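Home | About the Course | Projects | Reports | Contact

What Color Does to a Walk: Paint and Wayfinding in the Guden Building

Project report by Kaisu Hakala and Kęstutis Siliņa
Course supervisor: Kathleen Nic Aodha
Oct 10, 2026

1. Why we picked this

The Guden building has two wings that meet at an angle, and almost every first-year student gets lost in it at least once (both of us did, more than once!). The signs are fine if you stop and read them, but people in a hurry don't stop. We wanted to know whether plain color, without any words or arrows, could help someone find a room they had never been to before.

We both came into this thinking of color as decoration, and the reading changed our minds fast. Hospitals and transit stations have used colored lines and doors for a long time, and there is a lot of lively disagreement over how many colors a person can keep in mind while walking. Our supervisor told us to stay at four or fewer, so we took four.

2. What we did

We asked 50 students from other departments to find a room on the upper floor. Half of them walked the building as it is. The other half walked it after we had put colored paper bands at eye height along the corridors: orange for the east wing, blue for the west wing, yellow for stairs and green for the room itself. Before starting, each walker in the second group got a card with the four colors and what they stood for, and then had to hand it back.

Kęstutis followed each walker a few steps behind with a floor plan and drew the route in pencil. Kaisu waited at the door with the stopwatch and asked the same short set of questions every time. Putting up the bands took an entire evening, mostly because painter's tape does not like the rough plaster near the stairs. We ended up using wide tape folded double.

3. Choosing the colors

This was our favorite part. We spent a long afternoon going around campus looking for strong color that already gets used on large objects, and comparing it with our paper samples. Orange won easily. It holds up against gray, it reads well in weak light, and it stays clearly different from yellow as long as the yellow is a clean one and not too warm.

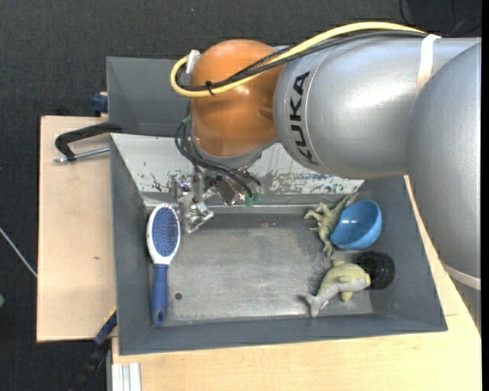 Fig. 1. Orange and yellow close together on a KUKA arm, with silver and dark gray nearby.

Our first yellow was too close to the orange under the corridor lamps, so we swapped it for a paler sheet from the Flillunero sample book. Green gave us the most trouble. The exit signs in the building are green too, and two walkers in the trial run headed straight for the fire door.

We fixed this by making the green band twice as tall as the others, with a white stripe through the middle.

4. What we found

The walkers with colored bands took fewer wrong turns, and their pencil routes look wonderfully direct next to the others. The biggest difference was at the corner where the wings meet. Without bands, people slowed down there, looked both ways and often picked the wrong side. With bands, most went straight on.

Times were less clear. Some people in the band group walked slowly and checked every strip, and one told us she enjoyed it so much that she forgot we were timing her. Blue was the color people remembered worst. Several said they knew it meant a wing but couldn't say which.

5. Problems and next steps

Our walkers were all students, and most were used to large buildings. We would love to repeat this with visitors, and with people who have trouble telling colors apart. Ona Priedītis from the library lent us her own route sketches from an earlier sign project, and she suggested adding a simple shape to each color. We think that's a great idea and plan to try it in April with the same floor and new walkers.

Thanks to Sarmīte Siliņa for cutting the paper bands, and to everyone who walked.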